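Rims, Wrists and Regret: comparing two controllers on one gripper
Speaker notes, Nandi Coetzee
2024-09-25

Opening

Say hello. Thank the organisers. Do not apologise for the title, Parisa has already asked me to change it and lost.

Start with the claim from the abstract: we set out to find which controller was better at picking up crockery, and spent most of the project arguing about what the wrist camera could see. The crockery was simulated, so nothing was broken except the timetable.

Explain the names before anyone has to ask. Zirnier is the old controller, stiff in position and very sure of itself. Ginura is the new one, which gives way when it meets resistance. Both drive the same arm and the same two-finger gripper. Urkelach is the test suite. Parisa Farahani wrote most of it and will take the hard questions from the second row.

The starting view

Leave this one up for a bit. People from the mobile robot side tend not to have looked down a wrist before. The fingers come up from the bottom edge, wide open, and that dark band is the gripper's own body, which takes up part of every image whether we like it or not. The striped plate already has a finger in front of it.

Point out how much bare table there is between the fingers. It looks generous. Then remind them that a bowl is wider than any gap you are likely to be given, so we go for the rim.

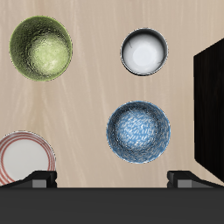
What we varied

Controller: Zirnier or Ginura.
Camera: wrist only, or wrist plus the outside view.
Everything else stayed put, including the friction values, which I was not allowed to touch after April.

Total of 2152 episodes. Say the number slowly, it cost us a lot of electricity.

Mention that the approach planner is shared. If the hand arrives in a silly place, neither controller gets the blame. This was Parisa's rule and it spoiled several of my favourite graphs.

Closing on a rim

Slow down here. This is the part that people will want to copy, or avoid.

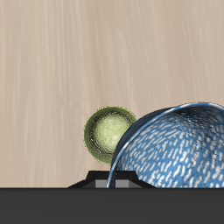 Zirnier closes to a commanded width and holds it. If the rim is a little thicker on one side than the planner believed, the controller pushes on regardless, and the bowl has to find somewhere else to be. Ginura lets the wrist drift a little while the fingers close. Look at the grey pads, with the thin blue edge of the bowl appearing to pass between them: from this angle I could not tell you whether the force is even, and neither could the success detector, which was using the same image. We ended up scoring grasps from contact forces and keeping the pictures for arguments.

Joke about the bowl being tilted like someone tipping out the last of the cereal. Drop it if the room is cold.

The awkward case

We pulled out 92 episodes where the two scoring methods disagreed and went through them by hand. It took far longer than writing the detector. My notes from that week mostly say "hmm".

The usual trouble was overlap. When the blue rim crosses in front of the right-hand finger, the detector loses half of the thing it is meant to be measuring. You would think a large speckled bowl would be hard to miss. It is so large in the view that it hides the evidence.

Ask for a show of hands: touching or not touching? Wait. Let them disagree with each other. Do not give an answer. 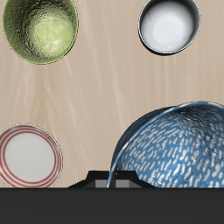 Adding the outside camera

Jacobs, our review partner, asked the obvious question: why not simply look from somewhere else? We had a long reply drafted about latency. Then we tried it.

The outside view gives you the height of the fingers over the table and where they sit relative to the bowls, which the wrist view is hopeless at. It also gives you a great deal of kitchen cabinet. And the arm comes down through the middle of everything, so you swap one blind spot for another with a nicer background.
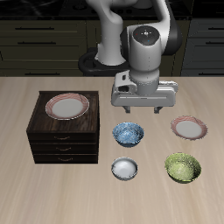 Outside view, fingers open just above the table and a little behind the bowls.

Results, briefly

Ginura did better on rims with the wrist camera alone. With both cameras the gap shrank, which annoyed me, having written the abstract by then. Zirnier was quicker to close in both setups.

If someone asks about real hardware: not yet, and no, I will not be lending my own bowls.

Spare time: show the force plots again. No spare time: skip to the contact slide and point at Parisa.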